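Tips for sharing a packing bench with robot arms

We switched our sorting bench at Hellano over to a pair of arms in October, and I'm still excited about it! My hands used to do the same reach 200 times a shift. Now I set up bins, check what comes through and fix the odd jam, and my shoulders feel ten years younger. A few things that help:

Give every bin its own color. You can call out "red" across the shop and everyone knows which one you mean.

Push the bins right up against each other. Gaps let them creep, and then you're lining everything up again after lunch.

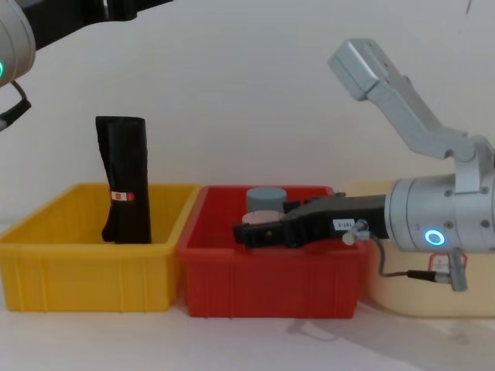
Yellow and red bins side by side, with the gripper over the red one.

Stand tall items upright, and keep the rolled ones toward the middle of the bin so there's room on both sides for the fingers.

Wipe the finger pads at the start of each shift. Power down first, then use a dry cloth and an old toothbrush - the little grooves hold on to lint like you wouldn't believe.
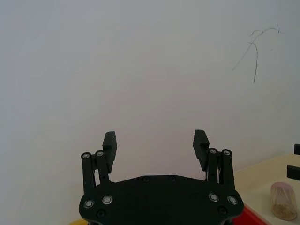 While you're in there, check the screws too. I do mine every 60 hours and write the date on a strip of tape inside the cupboard door (the tape has outlived two notebooks).

Use a shallow tray for small soft pieces. They're easier to spot, and easier to grab by hand if you need to step in.

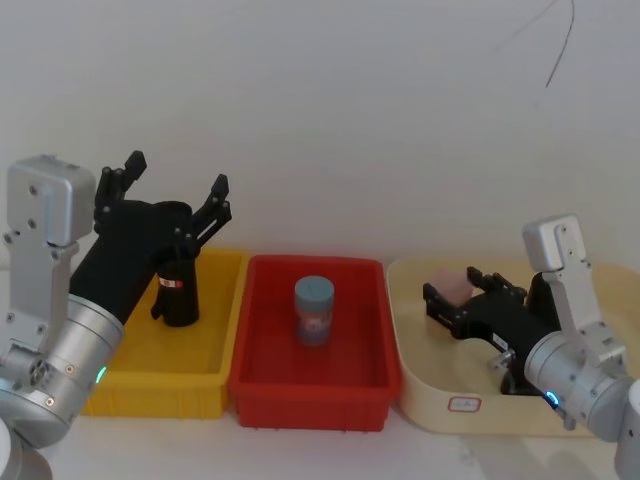

Three containers in a row, one arm on each side. The pink piece is in the shallow tray.

Swap jobs every 2 hours. Watching is tiring in its own way, and the newer folks at our bench learned setup much faster once we all took turns.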